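Last updated: December
Filed under: Facilities > Shared Rooms > Food Handling and Housekeeping Checklists

Room Inspection Checklist: Food Preparation at Tables in Carpeted Work Areas
Site: Skircombe Building, second floor
Inspected by: Jovita Quezada
Reviewed by: Perla Maldonado

Scope

This checklist applies to any table in a carpeted work area where cold food is set out, spread, brushed with sauce, or plated. It does not apply to the staff kitchen, which is inspected under its own form. Ratings are S (satisfactory), C (correct before next use), and N (not applicable).

Part A. Table and Tableware

A1. Tabletop wiped with food-safe cleaner before use. S
Comment: The Reltberg spray is kept in the hall cabinet. One bottle had no label and was removed.

A2. Tabletop free of cracks, lifting edges, and stains. S

A3. Food placed on a plate or in a bowl, never directly on the table. S

A4. Brushes placed on their own plate between uses. S
Comment: Staff are reminded that a brush that has been in sauce may not be laid on a plate holding bread.

A5. Brush bristles firmly held, with no shedding. C
Comment: Two brushes in the drawer were losing bristles. Both were discarded. Replacements have been requested from Trultar, item 747.

A6. Bowls filled low enough to be moved without spilling. S

Tables should be laid out with the bread, the sauce, and the brush in separate dishes, and with the near edge left open for the person working.

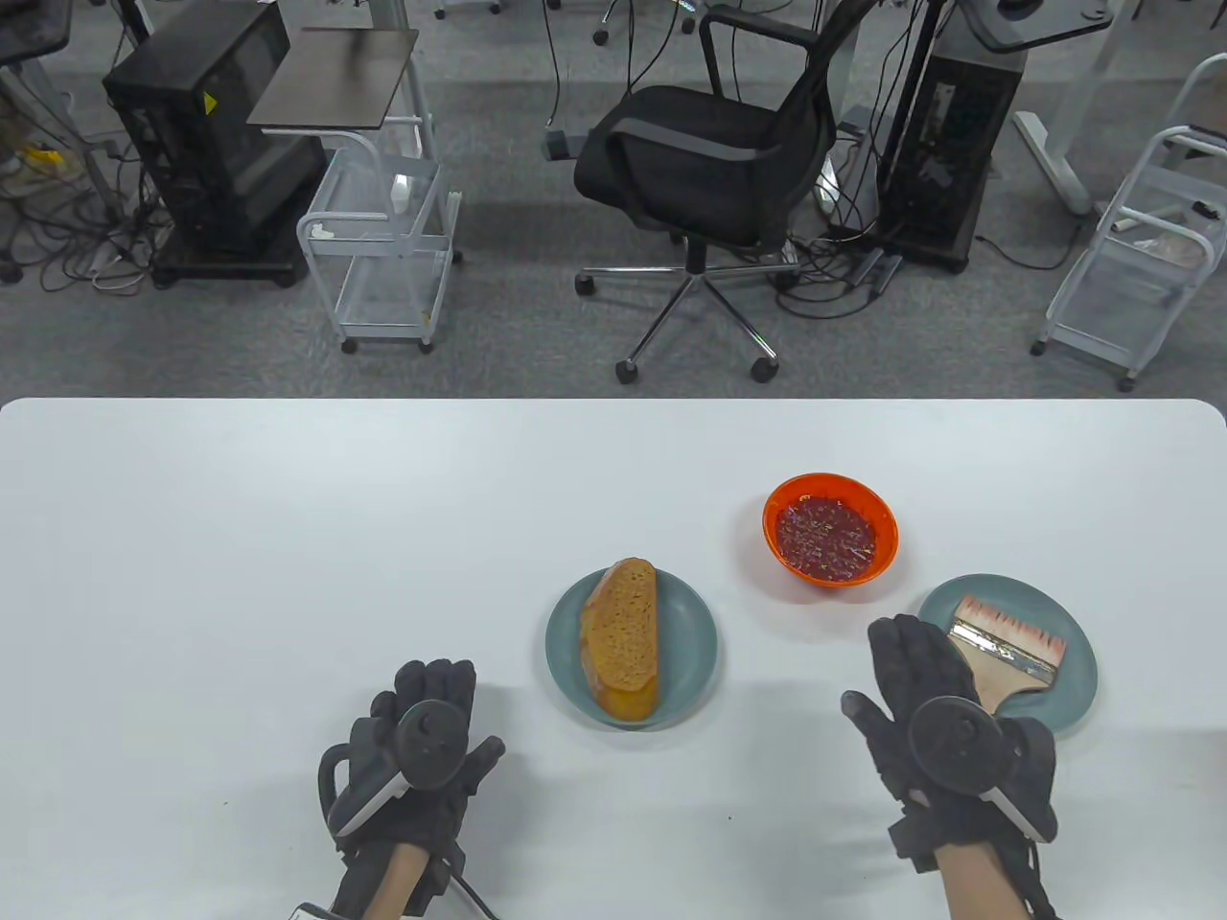 May the sauce bowl be left on the table between sessions?

The bowl must be covered and returned to the refrigerator at the end of each session, and any sauce that has been brushed from is to be thrown out the same day.

The comments in Part B concern the area surrounding the table. They were discussed with the room coordinator at 4 p.m., and the items marked C were accepted without objection.

Part B. Floor and Surroundings

B1. Carpet vacuumed, with no crumbs or sauce spots near the table. C
Comment: Crumbs were found along the wall. The evening cleaning crew has been asked to extend its route.

B2. Cables kept clear of the route between the door and the table. C
Comment: Loose cables on carpet are a trip hazard for a person carrying dishes. They are to be bundled and moved against the wall. Power strips must stay off walking routes and away from liquids.

B3. Rolling chairs pushed back before food is carried in. S

B4. Carts used for food kept separate from carts used for equipment. C
Comment: Carts are not marked at present. Ms. Maldonado will supply tags.

B5. Bags and packaging removed at the end of the session. S

B6. Warning labels on equipment left in place and readable. S

Part C. Records

C1. Allergen sheet posted for all sauces and breads. C
Comment: The posted sheet covers bread only. Sauces containing seeds or nuts must be listed by name.

C2. Refrigerator log complete. S

C3. Cleaner supply on hand. S
Comment: One box of 500 wipes, unopened.

Follow-up

Items A5, B1, B2, B4, and C1 are to be corrected before the table is next used for food. The room coordinator should initial each item on the paper copy and return it to Ms. Quezada at the Liepiņa Street office. Items still open at the second visit will be referred to the building manager.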